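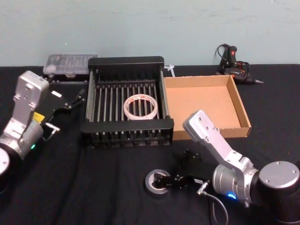
The two arms at the practice table, with the tape, the dish rack and the cardboard tray.

I have worked at Stüber for long enough to remember three different systems that were going to free us up for more interesting work. The first was a label printer. So when the announcement went around in August that we would be getting robot arms for the packing side, I read it twice, looking for the sentence about interesting work, and there it was in the second paragraph.

The project is called Grodivska. I don't know why and I have stopped asking. The arms come from a supplier named Clisau, and they live on a table with a black cloth over it, where they are being taught to pick up the sort of thing we all pick up without thinking. Rolls of tape, mostly. There's black electrical tape and the clear packing kind, and a glue gun that lives at the back with its cord in a knot, same as every glue gun I have ever owned.

I will say this for the arms, they don't look silly. They are gray and solid and each one ends in a black gripper with two fingers. One has a green light and the other a blue one. I asked what the colors meant and got two answers from two people, so for now I treat both as a sign to keep my hands to myself.

My trouble is with the numbers. The slide we were shown said 400 picks a shift. I asked whether that was 400 tries or 400 things that ended up where they were supposed to go, and the room went a little quiet. The afternoon I sat with the log, it had 80 tries in it and 43 of them were marked good. I was told this was excellent progress. Maybe it is, I have nothing to compare it with. But if I put barely more than half my tape rolls in the right tray, I would be having a conversation with somebody.

And somebody has to mark them good or bad. Somebody has to put the roll back on the cloth, turn it a bit, move the rack, start again. At the moment that is two of us from packing, pulled off the line, and the line has not gotten any shorter while we're gone. The people still on it are covering our stations. When I brought this up I heard the word "temporary," which was also the word for the folding tables in the break room, and I eat lunch at one of those every day.

I don't want to be the person who is against everything. My wrists hurt by the end of peak season and if a machine wants to take the worst of the bins, it can have them. A friend who used to be with us went over to Jedden, where they've had something like this running for a while, and she says the lifting did get easier. She also says the breaks are now timed around the machine. Both of those seem worth knowing before we sign up for anything, and only the first one made it onto a slide.

What I would like is fairly dull. I'd like to see the pay grade for the person who resets the table, in writing, because right now it's a packer's rate for something that is plainly a different job — you have to know when to stop the thing, for a start. I'd like to know who gets blamed when a box goes out wrong. And I'd like the next count to be done by someone whose budget doesn't depend on it.

They have promised us a question session once the next round of training is finished. I've sent my questions in ahead of time so they can't say they weren't expecting them. So far I have an automatic reply.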